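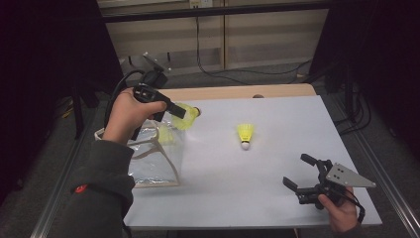 Pendwood Handheld Gripper Kit: Evaluation Progress Report

5 min read

April 2025

1. Purpose and status

This report covers the second stage of the evaluation of the Pendwood two-hand gripper kit, funded under the equipment assessment line. The first stage ended in January with delivery, unpacking and calibration. The second stage covers recorded demonstration work with small household and sporting goods. It is complete except for the cable tests listed in section 6.

The question put to us was whether the kit is fit for purchase by the Disel and Ultodlow sites, which plan to record two-handed handling tasks without a robot arm on the bench. Our interim answer is yes, with two conditions on cabling and one on the supplier's software.

2. What was supplied

The kit under review consists of two handheld grippers, a set of mounting plates, cables, a recording application and one year of remote support from Pendwood. Altıntaş supplied the bench and the aluminum rail frame under a separate order. The curtains and the work board were already in our stores.

Each gripper is held by a pistol-type handle, one in each hand. One defect was found on delivery: a mounting plate had been drilled off center and would not seat flat. Pendwood replaced it at no charge. The replacement has held its position through all work reported here.

3. Work completed

The plan called for 300 recorded episodes in this stage. All 300 were recorded. They fall into three groups:

Bagging of light objects – 126 episodes
Upright placement on the board – 100 episodes
Transfer from one gripper to the other – 74 episodes

The bagging group uses yellow plastic-skirted badminton shuttlecocks and a clear, boxy bag with a silver foil-like lining. The item was chosen as a hard case for the fingers. The skirt deforms under light pressure, the cork end does not, and the two ends call for different amounts of closure. An operator who grips the skirt with the force suited to the cork will crush it. An operator who grips the cork with the force suited to the skirt will drop it.

The bag adds a second difficulty. Its foil-like lining is crinkled and reflective, and the supplier's tracking software had not been tried on such a surface before delivery. Reflections inside the bag were sometimes labeled as a second object. Pendwood has acknowledged the fault and issued one patch, which reduced the false labels but did not remove them. Until a full correction is available we recommend that bagging episodes be checked by hand before release.

4. Results

An episode is accepted if both grippers are tracked from start to finish, the finger opening is logged without gaps, and the object ends where the task sheet says it should. Tracking is judged by the recording application and the end position by a reviewer.

In the bagging group, 71 of 126 episodes passed at first review. A further 29 passed after the false labels were corrected by hand, giving 100 accepted. The remaining 26 were rejected. Most of these were lost to tracking dropouts when a gripper was turned so that its top mount faced the table. The rest were handling errors.

The upright placement group gave better results, with 92 of 100 accepted. Shuttlecocks set down on the cork end stood without support provided the fingers opened evenly. Where one finger released before the other, the shuttlecock tipped. This is a matter of operator practice and was much less common in the later sessions.

The transfer group was accepted in 58 of 74 cases. Transfers fail when both sets of fingers close on the skirt at the same time. The task sheet now tells the operator to take the cork end with the receiving gripper.

5. Observations on the kit

Weight and balance. The grippers are acceptable for sessions of up to 40 minutes. Beyond that, operators reported fatigue in the wrist, mainly on the side carrying the heavier mount. Pendwood offers a lighter plate, which we have not tested.

Fingers. No finger was replaced during this stage. Closure is smooth and repeatable. The pads pick up dust from the board and need wiping between sessions.

Cables. This is the weakest part of the product. The cables are stiff, and during large wrist rotations they pull against the hand. Two connectors worked loose in the course of the stage and caused the loss of one session, which was repeated. A strain relief clip should be standard. It is at present a paid extra.

Software. Export is reliable and the file layout is documented. The application has to be restarted whenever a gripper is unplugged, and any unsaved episode is lost. The documentation does not mention this.

Support. Replies from Pendwood came within one working day. The answers were specific, and in the case of the mounting plate no proof of fault was requested beyond a measurement.

6. Outstanding work

Cable tests with the strain relief clip fitted will be run at our site next. The same bagging task will be used, so that the results can be set beside those given above. We also intend to repeat a small part of the placement group at Ultodlow – the lighting there is different, and we have no data on how the tracking behaves under it.

The Disel site has asked whether the kit can be used with gloves. Pendwood states that it can. We have not verified this and make no recommendation on it.

7. Budget

Spending is within the approved amount. The repeated session was absorbed under operator time. The strain relief clips were not in the original budget and have been charged to consumables. No additional funds are requested for this stage.

8. Recommendation

We recommend that purchase go ahead for both sites on the following conditions:

Strain relief clips to be included in the kit price.
Spare cables to be held at each site, one set per gripper.
The reflection fault to be corrected, or a written date for its correction to be given, before the second site is equipped.

The final report will follow the cable tests. It will include the episode log, the rejected episodes with reasons, and the revised task sheets for all three groups.

We use cookies to improve your experience on this site. By continuing to browse you agree to our use of cookies. Accept | Manage settings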